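Residual Moisture and Odor in a Shared Front-Loading Washer
Student project report, Household Technology course
Sastville, 15 January 2025

1. Background

The laundry room at Quintero Hall is used by the residents of two floors. Complaints about a musty smell on clean items had been logged since June. The building office asked our course group to check whether the smell came from the machine, from the water supply, or from the way loads were handled after the wash. The supply was ruled out early, as the kitchen taps on the same line gave no complaints and two water samples had no odor.

The work was limited to one front-loading machine. No parts were replaced during the study. The detergent was Plitine liquid, unscented, and the dose was held at 35 ml for every load. Residents were asked to use the same product for the length of the project. We could not check that they did.

2. Where water stays in the machine

A front loader has a flexible gasket between the tub and the front panel. The gasket has a fold at its lowest point, and water that drains off the glass and the drum lip ends up in this fold. If the door is shut after the load is removed, there is little air exchange and the fold can stay wet until the next wash. Lint and detergent film collect in the same place.

The second location is the drain filter, reached through the round cover low on the front of the machine. Water stands in the filter housing by design. It should be drained through the cover opening at intervals, with a shallow tray and a towel under it.

The third is the detergent drawer. It was included in the first inspection but had only a thin film, and it was dropped from the later checks.

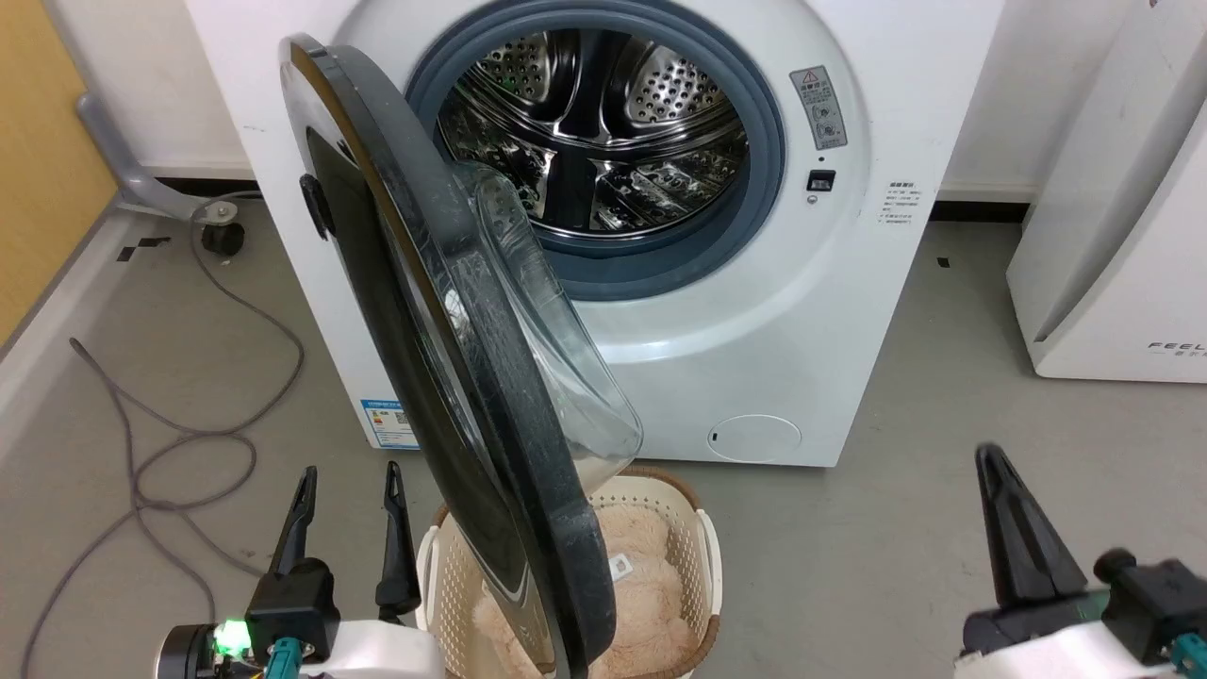

Access is mostly a question of floor space. The door is on a side hinge and has to swing wide before the lower part of the gasket can be reached with a cloth. With a basket directly in front of the machine, the edge of the glass comes down close to the rim of the basket, and the person cleaning has to lean over both. For the procedure in Section 4 the basket is moved first. This sounds minor, but in our trial runs the lower fold was often skipped when the basket had been left in place.

3. Test loads

Two kinds of load were used. The first was flat cotton: pillowcases and dish towels. The second was thick pile material such as plush cushions and soft pet bedding, which residents named most often in their complaints. Thick items hold more water after the spin and shed more fiber into the gasket.

All loads were washed at the 40-degree setting. Spin was set to the highest speed the item label allowed. Each item was weighed dry, then again right after the spin. Items were then left in an open lattice basket for 3 hours before the smell check. The basket was kept off the wall so that air could reach it from the sides.

The smell check was done by the group members on a scale from zero (none) to five (strong). We know this is a weak method. A closed jar test was considered and dropped for lack of time.

4. Cleaning procedure

The procedure below was used after every load in the second half of the project.

Remove the load and set the basket to one side.
Open the door fully.
Wipe the glass on the inner face, top to bottom.
Pull the lower lip of the gasket forward and wipe the fold.
Run a dry cloth around the drum edge.
Leave the door open for at least 70 minutes.

The drain filter was cleaned once a week. On the first occasion it held a hair tie, a button and a compact plug of gray lint. An empty service wash at the hottest setting was run after each filter cleaning.

5. Results

Flat cotton loads scored zero or one throughout, with or without the cleaning procedure. Thick pile loads scored three on average before the procedure was introduced and one afterward. The largest change came in the week when the filter was first cleaned, so the effect of wiping and the effect of the filter cannot be fully separated.

Weight data showed that plush items kept far more water than cotton after the same spin. Two cushions were still damp in the center the following day - these were run through a second spin and dried on a rack.

6. Cost

The office had received a quote from Drureso, a local appliance service, of $2,000 for a replacement machine including installation. Cloths and the drain tray came out of the course supply budget. On the present results we do not recommend replacement.

7. Limits and further work

One machine was studied and the scoring was not blind. Loads put in by residents between our test loads were not recorded. A repeat should clean the filter before the first test load and then leave it alone, so that only the wiping step changes. It should also include a plush item dried flat and one dried in the basket, washed together in the same load.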